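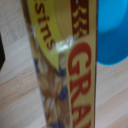 Perrine Lacroix says she had stopped buying cereal altogether before the breakfast shelf opened, and now she goes home with a box under her arm most weeks. It was dearer than she liked at the shops, she says, and there was always half a packet going stale at the back of the cupboard.

Breakfast shelf fills up at the Palaniappan Hall
August
By the Trarport Notes desk

What a start it has had! The swap shelf at the Palaniappan Hall in Trarport is only in its second month and has already passed on 3,000 packets, tins and jars, nearly all of them breakfast things. Granola and anything with raisins in it go first. Porridge oats are close behind, and there's a steady trade in marmalade (the thick-cut sort vanishes before the kettle has boiled).

The idea is a simple one. You bring something unopened that your household isn't going to eat, you put it on the shelf, and you take something you fancy instead. If you've nothing to bring, take something anyway. There is no form to fill in and no card to show, and you can come as often as you like.

It began with a birthday hamper. A family on Hakero Road had been given far more muesli than they could get through and asked if the hall would mind them leaving it by the door with a note. By the end of the afternoon it had gone, and a jar of honey and two boxes of wheat biscuits were standing in its place. The hall put up a proper shelf the following week, then another underneath it when the first began to look crowded.

Boxes are kept upright with the fronts facing out, tall ones at the back, so you can see what there is without taking everything down. Anything with nuts goes on the left-hand side. Please look at the date before you bring a packet in: it needs to have at least 2 weeks left on it, and the inner bag must still be sealed. Home-made granola can't be accepted, sadly, although several people have offered and it smelled wonderful.

The shelf is open from 7 in the morning, so you can call in on the way to work or the school run, and it closes at 3 in the afternoon. During the holidays there has been a table beside it with bowls, spoons and cold milk, and plenty of children have been trying cereals they'd never had at home before. One small boy had granola with sliced pear on top and came back the next morning asking for exactly the same.

Next on the wish list are smaller boxes for people living on their own, more dried fruit, and oat milk in cartons. The Ukia bakery has promised a tray of day-old rolls whenever it has them to spare, which should go down very well with all that marmalade. If you have a sturdy bookcase you no longer want, the hall would love to hear from you too, as a third shelf is badly needed.

Shared 73 times
3 comments

Moira
Popped in this morning for the first time and came away with porridge oats and a jar of plum jam. Lovely atmosphere, and so nice to have a chat that early in the day!

dez_t
Are cereal bars all right if the outer box has been opened but the bars are still wrapped? We've got loads.

Hilary B
More raisins please!! I missed out again.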